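Teaching the Toast Task by Remote Control: Bench Tips
Stumine workshop notes, 2020-01-24

These notes cover recording demonstrations of kitchen work with the three-finger hand. The Nudcombe glove drives the fingers and the Politis arm follows the operator's wrist.

1. Fix the layout first
Put the toaster and the blue tray down, then tape their outlines on the countertop. Keep the tray within reach of the fingers so the wrist turns as little as possible. Route the cable flat. With the slots glowing, hold the fingertips at the rim and never lower them into a slot.
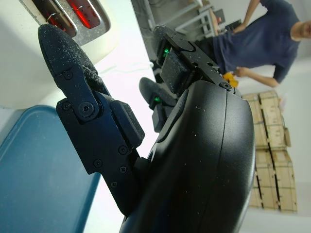 2. Check the pads before each block
Crumbs and powder collect on the fingertip pads and change the grip. Brush them with a dry paintbrush, tip to hinge. Do not use a wet cloth on the foam. Confirm that the green LED on the finger is lit, then check the hinge screws with a hand driver. Specks on the smooth housing can wait until the end of the session.

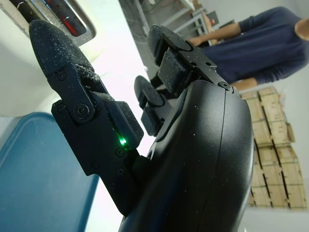 Pale specks on the fingertip pads, green LED lit on the left finger.

3. Approach slowly
Bring one fingertip to the edge of the object and pause for 2 seconds before closing the others. The pause gives the recording a clear contact point. If the wrist camera loses the opening behind a finger, back out and come in at a flatter angle. Correcting blind puts a bad path into the set. 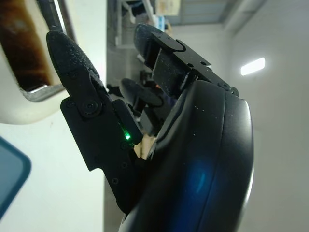
4. Label and discard
Name each run by task and pad condition. Our April set had 106 runs, of which 100 were kept. Delete any run with a dropped slice or a glove dropout. Prulach reads the remaining files without conversion if the clock offset is entered first.

5. Shut down
Open the hand fully, park the arm, unplug the toaster and empty the crumb drawer.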